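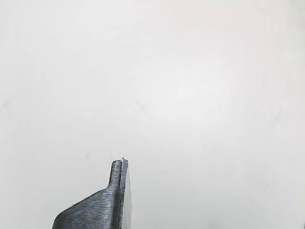
Week 7: Getting a grasp policy to run at the right speed

Hello again. These are my notes for the session, tidied up a bit from what I scribbled on the board, and with the bits I forgot to say put back in. Bring a laptop with the Kamon package already installed (version 2, please – the old one has a different message format and you will spend the whole session wondering why your gripper angle is upside down).

What we're doing

Last week you wrote a planner that took a cube position and gave back a path. Lovely, but it assumed somebody handed you the cube position for free. Now we throw that away and let a policy look at the camera pictures and give out joint targets directly. Our task is the one in the lab sheet: pick up the blue cube, put it in the white bin, back off. Easy to say!

The loop itself is short enough to write on one line:

read cameras, read joints, run policy, send targets, wait, go round again

Nearly all the trouble lives in "wait". If the policy takes longer than one control step, the arm is acting on old pictures, and old pictures are how you end up closing the fingers on thin air next to a perfectly good cube.

Two views, two jobs

I like to think of the wrist camera as the fussy one and the overhead camera as the one with common sense. The wrist camera sits close to the fingers, so it is very good at telling you whether there's something between them and very bad at telling you where the bin has got to. Once the cube is held it takes up a big slice of the picture, and whatever is behind it is hidden. Your policy needs both. In Skultano (the logging tool, link on the module page) you can scrub through both streams side by side, and I'd really like you to do that before you touch any of the training settings.

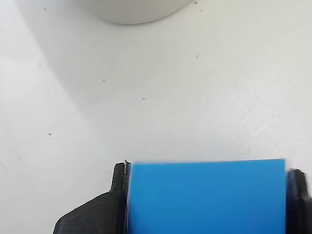 Myrtle Montoya asked whether we couldn't just drop the overhead stream while the cube is being carried and save ourselves the processing time. It's a fair question and I gave a rambling answer, so here is a better one. You can, but then the policy has to remember where the bin was, and ours has no memory at all. It sees the current pictures and the current joint angles and that's it. If you want to try it, give it a short history of frames and tell me how you get on.

Chunks

Instead of asking for one target at a time, we ask the policy for a short run of them, which I'll call a chunk. Ours are 9 steps long. The arm plays through the chunk while the next one is being worked out in the background, so the wait mostly disappears. The price is that the arm is slightly deaf while it plays. Nudge the cube halfway through a chunk and nothing happens until the next one arrives.

Where two chunks meet you often get a little twitch. Blend the overlap (the Dunleavy helper does this in one call, see blend_chunks in the notes folder) and plot the joint targets before and after. I want both plots in your write-up, on the same axes, with units. Please, units.

Checking the overhead view

Before you run anything, look at the overhead stream and check that the whole bin is in it, inner corners included. Then check the left and right of the picture match what your code thinks is left and right. A flipped stream trains perfectly happily on its own and only falls over when you mix it with data that isn't flipped.
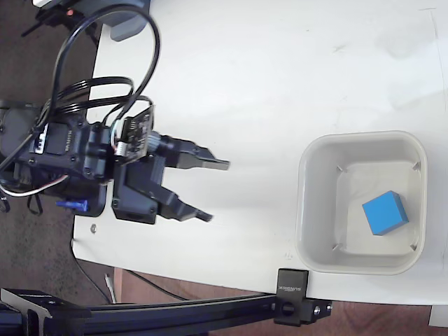 Fig. 3. Overhead view: gripper open on the left, blue cube in the bin.

A word about "done"

Your success check should be its own small function, kept well away from the policy. Start with the simplest thing: cube centre inside the bin outline, fingers open, both true for several frames in a row. A held cube passing over the bin will fool a check that only looks at position, so do keep the finger test in.

To hand in

One run log exported from Skultano, your two plots, and a page at most (up to 800 words) on what your loop does when a chunk turns up late. Upload to Sustia by 15/05/2025. If the upload page hangs, email me the zip and carry on with your evening.

Reading for next time: the section on delay in the course booklet, and the comments at the top of loop.py, which are longer than the code.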